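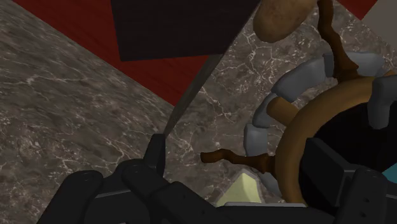 Leute, ich hab am Donnerstag zum ersten Mal Linda-Kartoffeln geerntet und bin völlig hin und weg! 30 Stück aus 2 Kübeln auf dem Balkon 🥔

Gepflanzt hab ich sie im April, vorgekeimt im Eierkarton auf der Fensterbank. Alle paar Wochen Erde nachgefüllt und im Juli gegossen wie blöd.

Gekocht mit Schale, dazu Butter und grobes Salz. Mehr braucht die nicht, so cremig!!

Nächstes Jahr will ich unbedingt was Blaues dazu. Wer hat Erfahrung mit Vitelotte im Kübel?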